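Writing the button last: a conversation with the email lead at Wonbridge

When I first asked the woman who runs email marketing at Wonbridge whether she would talk to me about subject lines, she laughed and said she'd much prefer to talk about everything underneath them. So that is what we did, over a long lunch and two pots of tea, and I came away with far more in my notebook than I can fit on this page.

Wonbridge sells spare parts and small tools to repair shops, mostly by mail order, and she joined in May to look after a newsletter that had been going out in much the same shape for years. "It was a lovely thing, really," she told me. "People wrote back to it! But it had 24 links in it, and every department had a favorite one, and when I asked what we wanted the reader to do, I got a different answer from each desk."

Her first move was to send nothing new at all. She spent her opening weeks reading replies, 745 of them, going back through an inbox that had only ever been skimmed. "I wanted to hear how they talk," she said. "They don't say 'solutions' and they don't say 'range.' They say 'the bit that snaps off.' So now we say the bit that snaps off."

I wondered if the tools had made much difference, as Wonbridge had moved from Jirnine to Dzene shortly before she arrived. She was polite about both. Dzene lets her split a list more easily, she said, and she likes the way it shows replies next to clicks, but she had done perfectly good work at her last job, at Kollholm, with a spreadsheet and a great deal of patience. "If the message is muddled, you just get to send a muddled message faster."

The habit she is fondest of is writing the button last. She starts with the letter – she always calls it a letter – and keeps going until she knows what she is asking for. Then she cuts it to 200 words, and only then does she decide what the button says. It used to be the other way around, with the button agreed in a meeting and the words poured in on top.
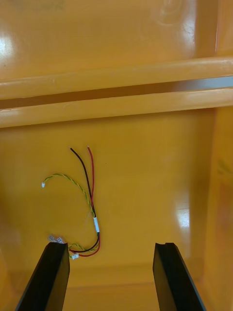
How often should a small business email its customers?

"As often as you have something useful to tell them, and for us that works out at 3 times a month. We tried weekly and the fourth one was always padding. You could feel it when you wrote it, and I'm sure they could feel it when they read it."

She does test things, though less than I had expected from someone in her line of work. One change at a time, left alone long enough to mean something, and a note kept of the ones that made no difference. Those notes are pinned by her desk, and she says she goes back to them whenever somebody asks for a countdown clock.

We had run well over our hour by then, and she had a letter to finish about hinge pins. She read me the first line before she left and asked whether I would keep reading. I said I would, and she crossed out two words anyway.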